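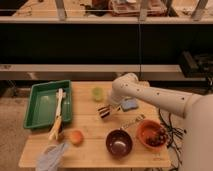 Susik Table Arm Kit, second version

Susik is a small robot arm kit for people who build at home or in a shared workshop. It is made for light kitchen and table objects: a cup, a bowl, a sponge, a cloth, plastic fruit. We developed it on an ordinary wooden table in the Dinstead workshop, and we still try every change on such a table before we send it to customers.

The gripper has black and white stripes. It closes slowly and you can set the closing force in the software, with 12 steps. For grapes please start from step 2. For a utensil with a long handle you will need more, and it is better to take it near the middle of the handle.

What is in the box
Arm parts and base, in white
Striped gripper, already assembled
Power supply and cable set
Controller box
26 screws and 2 hex keys
Printed building guide

What you need to have
A table that does not shake. A computer with one free USB port. The table and the test objects are not included.

Building time
Most of our customers finish in one weekend. Sevim Avcı, who wrote the guide, recommends to fix the base first and connect the cables only after all joints turn freely by hand. Keep the cables below the arm or at its side, and leave enough length for the base to turn. If you pull them tight, the second joint stops early and shows error 21.

Changes from the first version
The wrist bends lower, so the fingers can come down to a flat object like a fork. The old gripper fits also on the new wrist, but you have to load the old settings file.

Delivery and questions
The next kits leave the workshop in August. Spare fingers are sold separately under the name Ninero. For questions before ordering, please write to Remzi Akgül through the contact form. He answers on Monday, and if your question is about a broken part, please tell him which joint it is.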